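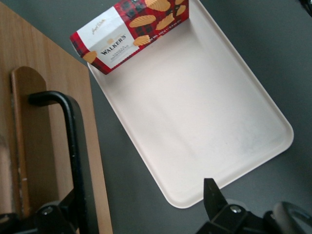 Moving the show to a new feed host

The Notton feed moved from Gruvum to Veker in May. Notes here for anyone running a small podcast who is planning the same thing.

The archive was 85 episodes. Veker has an importer that reads the old RSS feed and copies the audio across. It took 24 of them and stopped. The old feed was paged, and the importer only read the first page. Karthikeyan Shenoy suggested raising the item limit on the Gruvum side to 900 before running it again, and the second pass got the rest.

Check the GUIDs before you redirect anything. Veker writes new ones by default. If they change, most apps treat every episode as new and download the whole back catalog again. The setting is under Import, Advanced, "Keep original identifiers." I compared the two feeds with a short script and found three that didn't match, all early episodes with a trailing space in the tag. Fixed by hand.

The redirect is a 301 from the old feed address, plus the new-feed-url tag in the new feed. I plan to leave both up for a year. Directories picked up the change overnight, except one, which needed the address edited in its dashboard.

Loudness is unchanged - Veker does not touch the files. Chapter marks survived in the MP3s. Show notes lost their line breaks, and I have repaired them back to the interview with Lâm Trịnh. Older ones will stay as they are for now.

Download counts do not carry over. Gruvum exports a CSV, 408 rows in my case, and I keep it next to the masters.

Next is the intro music, which still has a click at the loop point.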